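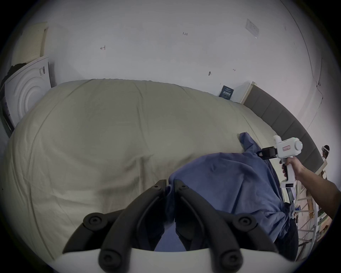
# Tue 22 May, sticky linkage day

Bed duty again, and the gripper with the black fingers is on my mind more than the blue sheet is. I've been looking after the pair for a while now (Irfan Majimbun does the other half of the week) and I'm getting fussy about them!

The left finger had been lagging. You'd squeeze, the right one would come in nicely and the left would sort of think it over, and on something as floppy as a sheet you end up with a pinch of nothing. So before supper I took the finger off, cleaned lint out of every joint, and oh my, the lint. A whole felt hat's worth. Then a tiny drop of the Multex oil on each pivot, wiped off again, caps pressed back on until they clicked.

Filipa Correia says I should stop oiling at all and go dry, the way they do over in Vindville. Maybe. Her grippers fold towels though, and towels shed even worse, so I'd like to see one of hers opened up before I change anything.

Closed it 50 times over the bare duvet afterward and it dragged on 2 of them, both near the start. Yesterday it was 12! I also backed the left screw off a quarter turn, and wrote that in the Oncombe notebook so Irfan doesn't tighten it again.

Still to do: order more caps, find the small hex key, and ask Filipa what she uses for the dry stuff. Bed now, a different one.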